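**1/** The Sandgate laboratory has completed its comparison of two parallel-jaw grippers, the Plikel and the Doležal, for handling household textiles. A summary follows in this thread.

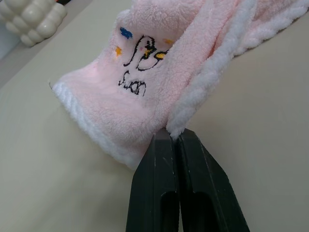

**2/** Scope. Both grippers were mounted on the same arm, with the same controller and the same wrist camera. Operators completed 221 grasp attempts on towels, face cloths and small blankets. Rigid objects were outside the scope of this trial.

**3/** Thick fleece remains the most demanding material in our set. A rolled or fluffy border gives narrow fingers something to pinch, but pile caught between the tips makes it difficult to judge how many layers are held.

**4/** The Plikel closed more slowly and held folded edges more consistently. The Doležal was quicker to centre over a target – an advantage on flat cloth and a disadvantage on bunched cloth, where it tended to take one layer too many.

**5/** Of the 221 attempts, 33 were excluded from the comparison owing to a controller fault that delayed the close command. Matvii Stelmakh traced the fault to a timing setting, and the log has been annotated accordingly.

**6/** Camera placement mattered more than anticipated. Graça Seixas moved the wrist camera back by 6 mm during setup so that both fingertips stayed in view at full closure. Operators favoured the revised position and it has been kept for all further work.

**7/** The laboratory will retain the Plikel for textile tasks. The Doležal will be reassigned to the sorting bench, where its speed is of greater use.

**8/** A second round is planned for August, with five fingertip shapes and a softer grip setting. Natália Jurčo will coordinate the schedule. Enquiries about the protocol may be directed to Beatriz Fonseca at the Sandgate office.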